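I finished the Drana book at last, all 536 pages of it, and my wrists may never recover. It's a proper slab. I'd borrowed Imke Lammers's copy back in April with a promise to return it in a fortnight, so sorry, Imke — it's coming back with only one tea ring on the dust jacket.

If you don't know Drana, they were a tiny hillclimb outfit who built 3 cars, sold 2 and went bust. That's more or less the whole story, and I still couldn't put it down! 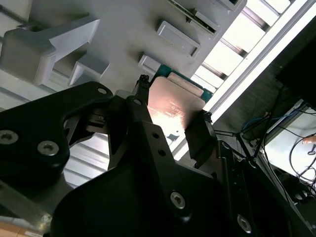
Processor held between two black fingers.

The author, Guilan Lu, plainly loves these cars, and she's at her best on the oily stuff. There's a whole chapter on the second car's gearbox (bought in from Drilura, and awful by all accounts) which I read twice, once in the bath. She's less good on the people. Tianyou Yao gets a lovely long section on his driving at Grerden, then drops out of the story until the index.
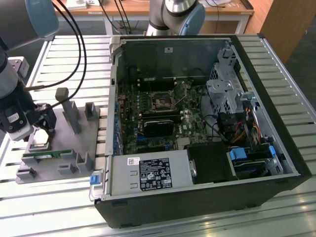 Filed under: Books, Hillclimbs

My other grumble is the photos. Plenty of them, nicely printed, but the captions are all bunched up at the back, so you spend your evening flipping to and fro with a thumb stuck in page 400-and-something. Who decided that?

The results tables are a joy, though. Every run at the Bustamante hill is in there, nearly 1,645 of them if you include practice, and Fengying Yao's wet-weather times made me laugh out loud. She was quicker in the rain than half the field in the dry.

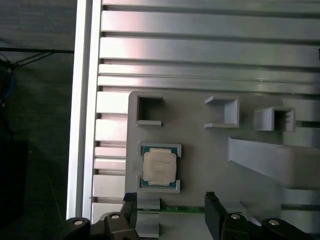 Processor chip on the grey plate.

Xiaoqing Yuan has asked for a go at the book next, so Imke, if you're reading this, shall I just post it straight on to her? I'd also like a second opinion on that gearbox chapter, as I think the ratios in the appendix are for the first car.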